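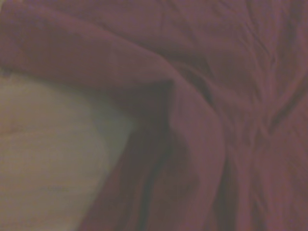

Folding and Caring for Your Table Cloths and Towels: Your Questions

We get a lot of mail here at Anell, and a good part of it is about the same handful of worries: creases that won't leave, dark colors that fade, and cupboards that look tidy for one afternoon and never again. We've gathered the questions that come up most and answered them as fully as we can. Pour yourself something nice and take your time.

Last updated 9 May 2018

My cloth came out of the package all wrinkled. Is something wrong with it?

Not at all! Our cloths travel folded up quite tightly, and the darker shades — the wine reds and browns especially — show every shadow a crease makes. Give it a wash, shake it out well, and hang it somewhere with a bit of room. Most of the wrinkles will ease on their own, and a warm iron on the wrong side will see to the rest. If you can catch it while it is still a little damp, so much the better.

Do I really need to fold on a table? I've always done it on the bed.

You can fold wherever you like, and plenty of us grew up folding on the bed. A mattress gives under your hands, though, and the cloth slides about and picks up the dips of the blanket underneath. A plain firm table lets you press the air out with the flat of your palm and see whether your edges meet. Wipe the top first and run your hand over it for rough spots, especially if it's bare wood that hasn't been sanded in a while.

How do I start when the cloth is just a heap?

This is the question we love best, and the answer is slower than people expect. Don't tug at the middle. Set the heap down and feel along the edge with both hands until you come to a corner, then keep hold of it and follow the hem to the next one. Once you have two corners on the same side, lift the cloth, let it hang for a moment, and lay it down away from you like a sheet going onto a bed. What's left will usually be one big lazy fold across the middle.

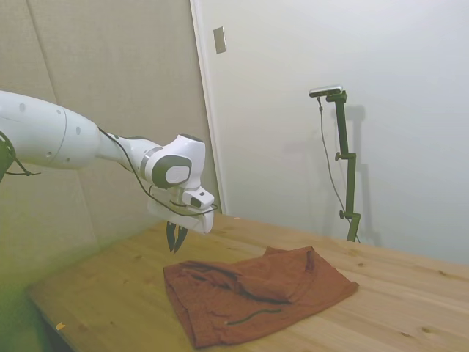 To get rid of that last fold, put one hand flat on the side that's already smooth and sweep the other hand outward from the ridge, a little at a time. If the far side bunches up, lift that edge, give it a small flick, and lay it down again. Pushing harder only moves the bump along, and then you're chasing it all over the table.

Halves or thirds?

Halves for anything that lives in a drawer, thirds for anything that hangs over a rail. With our Stalarham towels we like to bring the long sides in first, so that the hems end up on the inside and you have one soft rounded edge facing out. For the Panganiban table cloths, fold the length in half twice and then bring the ends together. If your shelf is narrow, try one cloth and see how it sits before you do the whole pile (we have all had to refold a whole pile).

Why does the same crease come back every time?

It has probably been folded along that line for months, and cloth remembers. Move your first fold over by the width of your hand next time, and swap again the time after. Large cloths you only bring out for holidays can be rolled around a cardboard tube instead, which takes up more space but saves you a long session at the ironing board.

Will a red or brown cloth bleed in the wash?

It can, in the first few washes. Wash it by itself 3 times before you let it in with anything pale, and keep the water cool. Don't leave it sitting in the machine afterward, as damp folds pressed together can leave darker streaks. If that does happen, wash it again right away and hang it open. We'd keep the dark shades out of strong sun too. A cloth left on the line all through June will tell on you by the end of the month.

How big are the cloths?

The small Panganiban is 50 inches square, and the one after it in the range measures 51 by 70. We know that's an odd pair of numbers! The larger one is made on a different loom, and we've never managed to bring the two into line. Either may shrink a touch in the first wash, so measure your table before you order and leave some room for the drop.

Can I use a table cloth as a throw, or a towel on the table?

Please do. A bath towel under a table cloth makes a lovely quiet padding for a hard top, and it saves the wood from hot dishes a little, though you'll still want a proper trivet.

How do I reach you if my question isn't here?

Write to us through the contact form, or stop by the shop in Rarov, where we open at 11 and are usually happy to shake out a cloth and show you. If you're writing about a stain, tell us what made it and what you've tried so far. Orders and returns have their own page, which you'll find in the menu under Help.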